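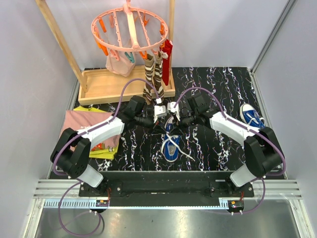 Uriel Palma wants to know whether we should just buy the thing. He asked at the end of class on Friday, when half of you already had your coats on, and his point was that the Mirani kit costs less than what the department spends on replacement servos in a year, so why are we spending a whole session picking it apart? Fair question, and I promised I'd answer it in the notes, so these notes are longer than usual. Sorry to everyone who was happy with one page.

Session notes: reading a product offer (the Mirani two-arm kit)

First, what's on offer. Mirani is a two-arm tabletop kit sold by Nalow. You get both arms, the base bar they mount on, the grippers, the control boards and the cables. You do not get the enclosure, the floor, or anything for the arms to pick up. Go back and read the product page again with that in mind, because I'd bet most of you pictured a complete setup the first time through. I did! The software comes in two flavors. The basic one lets you move the arms and record what you did. The other one, called Gavusia, is a subscription, and it's where Nalow keeps the training tools and the playback editor.

So the price on the front page is the price of the arms. Write that down somewhere, it'll come back in the homework.

The tasks

Nalow sells this kit on household work, and I think that's a smart choice and also a sneaky one. Smart because everybody knows what a sneaker is and how a lace behaves, so you can judge the result without an engineering degree. Sneaky because we all do these jobs without thinking, so "handles shoes and laundry" sounds like one small skill. It's a pile of them.

Take a shoe. The body of a canvas sneaker gives a little when you press it, but it mostly comes back to its shape. The lace has no shape of its own at all. It goes wherever it was last dropped, and the next time you try, it's somewhere else. An arm that grabs the toe cap well may be hopeless at the lace, and a sales page can say "handles footwear" and be telling the truth about the first half only.

Clothes pegged on a clip hanger are different again. A sock hanging from a peg is held at the top and free at the bottom, so it swings if you bump it. To take it down you either open the peg or pull until the sock slips out. Both count as "removed from hanger" in most write-ups. If you were the customer, would you count both? (I wouldn't, I like my socks the length they are.)

A folded stack is the one people think is easy. Lifting a whole stack, maybe. Lifting only the top shirt and leaving the one under it alone is a much nastier job, and I'd like you to look for which of the two the seller means. The Mirani page says "sorts and moves folded items." I read that sentence four times and I still don't know.

The number

Now the part Uriel liked best. The brochure says 397 successful runs out of 400. Several of you wrote "over 99 percent" in the margin with an exclamation mark, and the arithmetic is fine. But look at the small print on page 2 of the brochure. Those runs are all one task, moving a single shoe from one marked spot to another. No lace work, no hanger, no stack. The shoe started in the same place every time.

I'm not calling anybody dishonest. It's a real test of something, mostly of whether the arm repeats itself, and repeating itself is worth money. It just doesn't tell you what happens when the second shoe is lying sideways over by the other arm.

Compare that with the test report from Humuvport, the reseller, which is in the course folder. They ran 56 mixed tasks and didn't give one overall score. They listed each failure with a line on how it failed: dropped, grabbed the wrong layer, arms got in each other's way. It makes the kit look worse and I trust it a lot more. Several failures came from the two grippers wanting the same bit of space, and you can't learn that from a one-arm task no matter how often you run it.

Things I'd ask Nalow before signing anything

What do the arms do if a cable snags? The cables run along the outside, so I'd want to know.
Can I swap the gripper pads myself, and what does a pair cost?
If I stop paying for Gavusia, do I keep my recordings?
Who resets the workspace between runs, and is that time counted?

That last one matters more than it looks. Somebody has to put the shoe back, and in our lab that somebody is you.

So, Uriel: I'd rent one for February and decide after. Humuvport does monthly rentals, and a month is enough to find out if we hate the software.

Homework

Pick one task from the Mirani page. Rewrite the claim so that a stranger could test it – starting position, what counts as done, what counts as failed. Half a page is plenty. Then work out what you'd have to buy on top of the kit to run your test, and put a total at the bottom. Bring it printed please, the projector is still acting up.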